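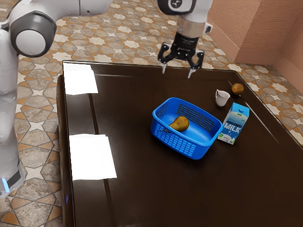 Inside the Rimness: how Osent reworked a height-adjustable dining chair

6 min read

The Rimness is a dining chair with a seat that moves through 91 millimeters of travel, which puts it in an odd spot in the catalog. Osent sells it next to fixed chairs that cost less and office chairs that adjust further. Noémie Campbell has been the lead engineer on the product since its second version, and she spoke in the company's test room in Drarnmont, where the third version is now in production.

She started with the column. The first two versions used a gas cylinder, the same general type found in task chairs. The third uses a threaded steel column with a locking collar.

"Gas is good if you change the height several times a day," Campbell said. "At a dining table you set it once, maybe twice if a kid grows. The rest of the time the cylinder is a part that can leak."

The thread has a coarse pitch, so the full range takes a manageable number of turns. The collar sits under the seat plate and tightens by hand. When it is backed off, the seat rotates and climbs. When it is tight, the seat does neither. Campbell said the collar went through more drawings than any other part on the chair, mostly over the shape of the grip.

"The early ones were round and knurled. They looked fine and people with wet or weak hands could not hold them. Now there are three lobes. It's uglier from below. From the side you don't see it."

The base also changed. The earlier pedestal was a flat disk with a weighted core, and it rocked on tile if one grout line sat high. The current base is a shallow cross with four leveling feet, each with its own screw adjustment. Sarmīte Jaunzems, who handles materials for Osent, said the feet use a harder compound than before.

"Soft pads grip well but they take a set," Jaunzems said. "After a few months under load they flatten on one side and the chair leans. The harder pad slides a little more on a polished floor. We include felt covers for that."

The frame is powder-coated steel. Jaunzems prefers it to chrome for a dining setting and gave a short answer when asked for the reason: fingerprints and salt. The coating is offered in matte black, a warm gray and an off-white. A brushed finish was dropped after the second version when matching replacement parts to older chairs became difficult.

The seat shell is molded plywood with an ash veneer. Upholstered versions use a removable pad held by 2 concealed snaps at the rear and a lip at the front. The cover unzips and can be machine washed cold. The foam insert should not be washed.

Much of the conversation was about testing. Vaughn Pruitt runs the bench, where a weighted form is lowered onto the seat, lifted and lowered again. He keeps a paper log beside the machine. One entry for the third version reads 1,381, the cycle at which a prototype collar worked loose.

"That one was a tolerance problem," Pruitt said. "The thread on the collar was cut slightly large. It would have been fine in a drawer. With somebody shifting side to side it walked off. We tightened the spec and put a nylon insert in."

He also tests the front edge, where people perch to put on shoes or reach across a table. A chair that is stable under a centered load can still tip when the weight moves forward. The arms of the cross base were lengthened for this case, and the front pair is slightly longer than the rear.

Asked about the weight limit, Campbell pointed to the label under the seat and said she would rather people read it there. "It differs between the wood seat and the padded one. The number on the label is for the chair you have."

Assembly is done with a single hex key. The base bolts to the column, the column drops through the seat plate, and the collar goes on last. Campbell recommends setting the height before the final tightening, with the chair at the table it will be used with. Her rule is to leave a hand's width of clearance between the thigh and the underside of the table — more if the table has an apron.

The chair is sold through Maddocks and direct from Osent. A counter-height model is planned, with a footring that moves with the seat. Campbell would not give a date. "The ring is done. The column is too flexible at that length and we're still working on the wall thickness."

Owners of second-version chairs can order the new feet, which share the same thread. The column and collar do not fit the older seat plate.

© Osent. All rights reserved. | Contact | Back to top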